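Prácticas de Célula Robotizada - Apuntes de la sesión 4
Puesta a punto y mantenimiento de la célula de bandeja

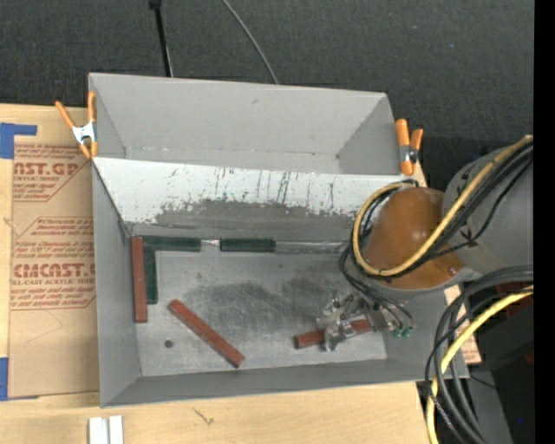 Figura 4.1. Pinza sobre un bloque rojo en el compartimento cercano; bandeja sujeta con dos pinzas de resorte.

Estos apuntes sustituyen a los de Tahsin Hettiarachchi, que daban por buena la lista de comprobación de Dissanayake tal como venía. Yo no la doy por buena. La lista sirve para una célula recién montada y la nuestra lleva muchas horas encima.

4.1 Sujeción de la bandeja

Las pinzas de resorte son cómodas y baratas. También ceden. Una pinza de resorte aprieta contra la mesa o contra una pared de chapa, pero no define una posición: si la garra empuja de lado, la bandeja puede girar unos grados y el programa no se entera. En la figura la bandeja está algo girada respecto al encuadre. De una foto no se puede deducir si es así como se montó o si se ha movido, y por eso pido que se mida.

Procedimiento:
- Marcar dos esquinas de la bandeja sobre la mesa con lápiz fino.
- Lanzar 20 ciclos de coger y dejar.
- Comparar las marcas. Si hay desplazamiento apreciable a simple vista, no se corrige el programa, se corrige la sujeción.

Hay quien prefiere recalibrar cada mañana. Es una manera de esconder el problema durante unas horas.

4.2 Divisoria y zona de roce

Miren la divisoria inclinada entre los dos compartimentos. La parte alta es blanca, con rayas verticales oscuras y finas; la parte baja es una banda gris gastada, con el borde superior desconchado. El desgaste se suele atribuir a las piezas. Puede ser. También puede ser la garra, y el remedio es distinto en cada caso: si rozan las piezas, se revisa el punto de suelta; si roza la garra, se revisa la altura de paso.

Para distinguirlo, pasen el robot en vacío al 20 % de velocidad y escuchen. El manual de Zerine propone hacerlo con un sensor de fuerza y un umbral de 46 N. Con ese umbral, un roce ligero pasa inadvertido, así que no acepto como respuesta en el informe que «el sensor no saltó».

4.3 Cables y tubos

Es el apartado que más se salta y el que más paradas nos da. Los cables que van por fuera del brazo, como el amarillo grueso y el mazo negro que rodean la carcasa, trabajan a flexión y a torsión en cada giro de muñeca. Revisar con el robot parado y la seta pulsada:
- Holgura en el bucle con la muñeca en los dos extremos de giro.
- Bridas: firmes, sin estrangular la cubierta.
- Racores de la garra: tirón suave con dos dedos, tubo por tubo.
- Cables que cuelgan sobre la bandeja: recorrer las cuatro esquinas a mano y anotar si alguno toca una pared o una pieza.

La ficha de Bama recomienda sustituir el mazo cada 175 horas. Nadie me ha enseñado todavía de dónde sale esa cifra - en Hakport cambiaron uno a las 70 y lo tenían abierto por la cubierta. Cambien según lo que vean y apunten las horas para que algún día tengamos datos propios.

4.4 Piezas junto a las paredes

Un bloque suelto en medio del fondo se coge casi siempre. Los que quedan pegados a una pared, o apoyados a lo largo de la divisoria, son otra cosa: falta sitio para el dedo. Un porcentaje de acierto que no diga dónde estaban las piezas vale poco. En el informe quiero los aciertos separados en dos columnas, «pared» y «centro».

Entrega: una hoja por pareja, antes de la sesión 5. Las medidas de 4.1 van con unidades. Quien no encuentre ningún defecto tendrá que explicar cómo lo buscó.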